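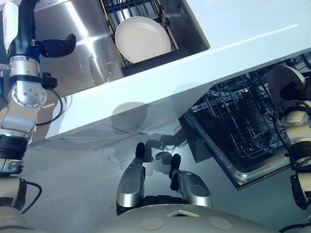 One white plate in the rack, and the dishwasher open beside it.

The Washing-Up Page

Welcome, and do put the kettle on, because I have never been able to write a short introduction and I don't suppose I shall start now. This page belongs to our kitchen gallery at Puvside, the shared house where we cook, eat and (eventually) wash up together, and it is given over entirely to the sink end of the room. The cooking pages get all the visitors, I know, but I have a great fondness for this corner. More good conversations have been had over the plates than were ever had over the puddings!

The picture at the top is of the wire rack that sits in the stainless steel sink, with a round, cream-white plate standing up in it. I do like a plate with a raised rim. It keeps the gravy where it belongs, and it gives you something to hold on to when your hands are soapy. The rack is dark wire with tan rails along the sides, and having it in the basin leaves the white worktop clear for everything else, which in our house means the bread board, the fruit and whatever Ya-wen Lau is halfway through peeling.

Lower down is the dishwasher with its bottom rack pulled out, all those rows of dark grey tines. We argue about those tines more than we argue about money. Tsung-han Tu puts the big plates at the back and the bowls in front, Rocío Aranda does it exactly the other way about, and both of them have been known to creep in after supper and rearrange the whole load. I keep out of it and do the pans by hand.

A few house habits, as people do write in and ask. Anything with a painted edge is washed in the sink, and so are the good knives. Plates are scraped before they go anywhere near the machine — a rinse is optional, scraping isn't. Whoever comes down first in the morning puts the dry things away, and the mugs go on the hooks by handle, please, however pretty they look stacked up in a tower.

I started the page on March 19, 2019, and I mean to add to it whenever the light is good at that end of the kitchen. Man-lok Siu has promised me something on tea towels, a subject on which he has a great deal to say, and I should like to have the larder shelves up by June if we can agree on where the flour lives.

Back to the cooking pages, or on to the pantry.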